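Prudo: Edición de Mesa

Ficha de producto · Actualizada el 03/05/2024
Compartir 15 · Comentarios 8

Prudo es un juego de gestión por turnos en el que usted administra un observatorio meteorológico en un planeta donde siempre hace mal tiempo. Lo publica Trosis, lo ha desarrollado el estudio Wijaya y, a fecha de hoy, se puede comprar. Lo decimos porque la versión anterior de esta ficha afirmaba lo mismo durante once semanas sin que fuera cierto, y recibimos cartas.

La premisa cabe en una servilleta. Año 2335. La colonia de Pramance depende de sus pronósticos para decidir cuándo siembra, cuándo despegan los cargueros y cuándo conviene meter a los niños en casa. Usted dispone de un presupuesto ridículo, un barómetro que se hereda de partida en partida y una plantilla de meteorólogos que no se hablan entre ellos. Si acierta, nadie le da las gracias. Si falla, hay una audiencia pública con turno de ruegos y preguntas, y los ruegos son pocos.

Qué se hace en una partida

Cada turno equivale a una jornada. Por la mañana llegan las lecturas de las estaciones, algunas en blanco, otras escritas por un jefe de estación que redondea según su estado de ánimo. A mediodía se reparte el personal. Por la tarde se firma el parte, y ahí está el juego: el parte tiene grados. «Chubascos dispersos» compromete a poco y enfada a los agricultores. «Tormenta de sal a las seis» compromete a mucho, y si la tormenta aparece a las ocho, el sindicato de cargueros le presentará una factura con conceptos que no sabíamos que existían hasta que el guionista los escribió.

La simulación del clima es real en el sentido de que nadie del equipo de diseño la controla. Los frentes se forman, se desplazan y se deshacen según la temperatura del mar interior, la altura de la cordillera y una variable que en el código se llama «malicia» y que en el manual hemos traducido como «inestabilidad residual». Se puede bajar en el menú de dificultad, pero no a cero.

Entre turno y turno ocurren cosas en el observatorio. Se estropea la cafetera, que cuenta como equipo científico a efectos presupuestarios. Una becaria descubre que el archivo de los primeros años de la colonia lo rellenó alguien a mano y en una sola tarde. El alcalde pide sol para el desfile. Hay mucho texto, está bien escrito y no se puede saltar la primera vez, por decisión expresa del director, Wolfram Lindemann, que lo ha explicado así: «Si no querían leer, haberse comprado uno de dragones».

Modos de juego

Campaña. Cuatro estaciones del año, cada una con su jefe de negociado y su manera particular de arruinarle la carrera. El invierno es más corto y bastante peor. La campaña se guarda al cerrar el parte y en ningún otro momento, así que conviene no empezar una jornada si tiene el tren en diez minutos.

Guardia nocturna. Partidas sueltas, pensadas para quien dice que va a jugar un rato. Se recibe una situación ya torcida y hay que llegar al amanecer sin que evacúen el puerto. Al terminar se muestra una puntuación y una frase del alcalde.

Cooperativo. Hasta 4 jugadores en línea, cada uno al frente de una estación. Los partes hay que consensuarlos. No hay chat de voz dentro del juego; hay un sistema de telegramas con límite de palabras que en las pruebas internas acabó con dos amistades y, nos dicen, con una mudanza.

Archivo. Un modo sin objetivos donde se repasan los datos de todas sus campañas en forma de mapas, tablas y gráficos. Creíamos que no lo usaría nadie. Es el segundo modo más jugado de la versión preliminar, lo que nos obliga a replantearnos quiénes son ustedes.

Qué incluye la Edición de Mesa

El nombre ha generado cierta confusión. No es un juego de tablero, no lleva fichas y no hace falta invitar a nadie. Se llama así porque está pensada para estar encima de una mesa, a la vista, como los diccionarios de antes.

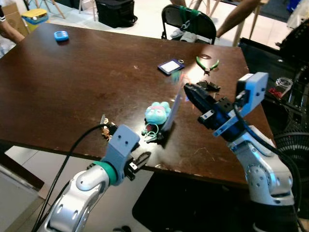 Dos brazos y una mesa de madera oscura con la superficie rozada.

La caja contiene el juego completo para ordenador, en clave de descarga y también en una memoria USB, por si a usted le gusta tener las cosas. Además:

El manual impreso, encuadernado en espiral, redactado como si fuera el reglamento interno del observatorio. Contiene las instrucciones de juego, aunque hay que buscarlas entre el régimen de vacaciones y el protocolo de uso del microondas.

Un mapa plegable de Pramance por las dos caras. En una, la colonia tal como figura en los documentos oficiales. En la otra, tal como es. Doblarlo de nuevo por donde venía queda a su cargo.

Un bloc de partes en blanco, con copia en papel carbón. Es un bloc normal. Algunos compradores de la preventa lo usan para la lista de la compra y nos han mandado pruebas.

La banda sonora en descarga: 15 pistas de órgano eléctrico, viento y un instrumento que la compositora se niega a identificar. La pista 8 dura lo que dura una tormenta de sal media, o sea, demasiado.

Una insignia esmaltada de meteorólogo de tercera. La de segunda solo se consigue terminando la campaña, y no es física. Ha habido quejas.

Requisitos y rendimiento

Prudo no pide gran cosa. Funciona con 8 GB de memoria y una tarjeta gráfica de las que la gente describe pidiendo disculpas. El disco duro sí nota el paso del tiempo: cada campaña genera un archivo histórico completo y ese archivo crece. En las opciones hay un botón para «expurgar documentación antigua», que libera espacio y que el juego recuerda. Si expurga los datos del segundo verano, no cuente con ellos en la audiencia del tercero.

Se puede jugar entero con ratón. El mando está admitido y la interfaz se adapta, salvo la pantalla de reparto de personal, donde mover meteorólogos con la cruceta sigue siendo una experiencia lenta. Wijaya está trabajando en ello desde febrero. El tamaño de letra se ajusta en tres niveles, y recomendamos el segundo aunque usted vea bien, que de tanto leer isobaras se pierde la costumbre.

Textos en español, inglés, alemán e indonesio. Las voces son pocas: la radio del puerto, el alcalde y la becaria. La radio del puerto se puede silenciar. El alcalde no.

Contenido posterior al lanzamiento

Trosis ha confirmado una ampliación, de momento sin título, que añadirá la oficina de reclamaciones como escenario jugable. Se procesan expedientes de partidas anteriores, propias o de otros jugadores, y se decide a quién se indemniza y con qué excusa. Quienes tengan la Edición de Mesa la recibirán sin pagar más. Quienes tengan la edición digital corriente la pagarán, y podrán reclamar dentro de la propia ampliación, donde se les dará la razón o no.

No hay pase de temporada. Se propuso en una reunión y alguien señaló que, en un juego sobre el tiempo, venderle a la gente las estaciones por separado iba a quedar feo.

Tampoco hay fecha. La última vez que Lindemann dio una, la dio con hora, y de aquello salió buena parte del guion.

Antes de comprar

¿Es difícil? Es ingrato, que se parece pero cansa de otra manera. El nivel «Anticiclón» permite ver toda la historia sin sobresaltos y no desactiva ningún logro. El nivel «Gota fría» lo pidió la comunidad y lo disfruta una parte muy concreta de ella.

¿Hace falta saber de meteorología? No. Si sabe, sufrirá con los nombres de las nubes, que en Pramance los puso por votación la primera promoción de colonos.

¿Se puede perder del todo? Sí. Tras la tercera audiencia desfavorable le trasladan a una estación costera con una sola ventana. Desde allí se puede seguir jugando, y hay quien asegura que mejora.

¿Las partidas de la versión preliminar sirven? Las de los últimos meses, sí. Las anteriores se abren, pero el clima viene con el modelo viejo, en el que por un error de signo llovía hacia arriba en la cordillera. Puede conservarlas por nostalgia.

Devoluciones y envíos

La Edición de Mesa se envía desde el almacén de Trosis en caja de cartón sin plastificar. Se admite la devolución con la clave sin canjear y el mapa, a ser posible, doblado. No se aceptan devoluciones motivadas por el pronóstico del tiempo del lugar de residencia del comprador, y figura por escrito en las condiciones porque ya hubo un caso.

Si la memoria USB llega defectuosa, escriba al servicio de atención con el número de pedido. Contestan personas, despacio, y suelen despedirse deseando buen tiempo sin comprometerse a nada.

Compartir 15 · Comentarios 8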